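Student team moves to room-scale navigation tests

The Lodhi robotics club has begun the second stage of its indoor navigation project, in which a robot must cross a furnished recreation room and stop at a named piece of furniture. The work is led by Yanling Shen, with Rekha Shakya responsible for the mapping software.

The software, called Stotus, builds a floor map from head-camera images and labels large objects as it goes. Training used 3000 images labeled by club members. The club has 11 members, six of them in their first year.

Targets for this stage are the foosball table, the ping pong table and the desk with the monitor. Table legs and the foosball rods are treated as separate obstacles, as the rods extend past the cabinet at a height the earlier map ignored.

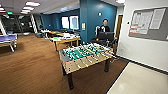
A run counts as complete when the robot stops within 2 feet of the target without contact. Up to six runs are planned per session. Sessions are held on Thursday, and the results will be used for the club's entry in the Linent student competition.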